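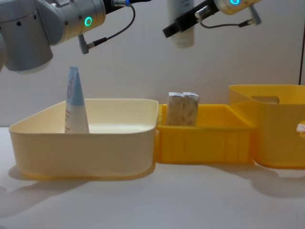

Home Talks Notes Contact
Radoslava Dvořáček, Plornville library, 9 April 2023

Slide 1. Start with tubes. Stand them upright in a deep bin — lying down they get buried. Ask who owns 2 of the same cream.

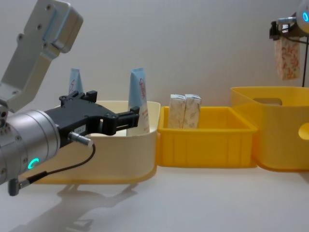 Slide 2. Small boxes go in a shallow tray next to the bin. Keep them side by side, fronts facing you. Mention the Vivano trays, then hand over to Bijan for bottles. Leave time for questions.

14 shares 2 comments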